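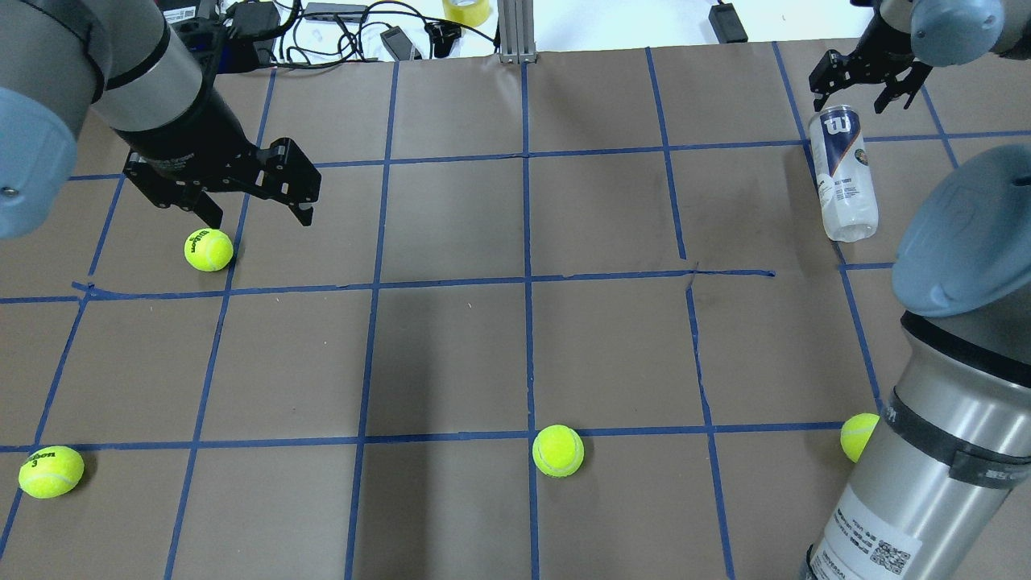
Re: [Rornlow-social] Ball storage and table layout for July

Replying to both points in the one message. On storage first, I'd keep the balls in the tube they were sold in and stop using the mesh bag. Anything printed in strong colours is easy to find on a full shelf – the navy and white container with the reddish-orange slash, lying across the tape near the four balls, can be picked out from the far side of the hall. The mesh bag can't, and it collects lint. A tube also has a base that stands flat in the cupboard at Drornach, where the shelf is only 11 cm deep at the hinge side.

> On 2021-06-20 the equipment desk wrote:
> Two questions before the July order goes to Georgiou.
> 1. Do we keep the balls loose or in tubes?
> 2. The tabletop game needs squares marked on the
> board. Is tape good enough or should we paint it?
> Painting was quoted at almost 900 dollars for the
> set of boards, including the sealer.

On the second question, tape. I've used blue masking tape on a grey board for this game and have no complaint about the colour. It shows up well against grey, and a yellow-green ball doesn't get lost beside it. Paint would look neater, but the square size is still being argued over and I'd sooner not sand a board back every time the rules change.

Known faults with tape:

Corners. Where two strips cross there is a double thickness. A slow ball can be turned by it. Press the crossings down with the back of a spoon.

Wrinkles. These come from pulling the tape tight and then letting it relax. Lay it slack, a hand's length at a time.

Straightness. Strips wander if laid by eye. Mark both ends in pencil first and run the tape between the marks.

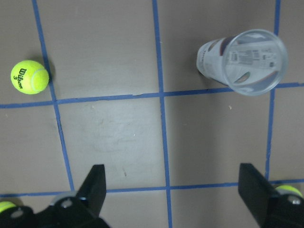

Ball and clear plastic cup on the taped board. The number on this ball is a 3.

The numbers matter for scoring under the Jarnora rules. Please don't mix numbers within a set when refilling tubes. If a tube comes back short, leave it short and put a note on the lid.

On cups: a clear cup laid on its side makes a fair target, but a light one will roll if clipped. We tried a 2 mm strip of felt under the side and it held through most of a session. A heavier cup may be the better fix – I haven't tested one. If anybody has, please post the weight and the diameter at the rim.

For the order itself, I'd suggest tubes and two extra rolls of tape, and leave the paint off. Georgiou needs the list before the end of the month if we want delivery in July.

Reply to the list please, and trim the quoted text.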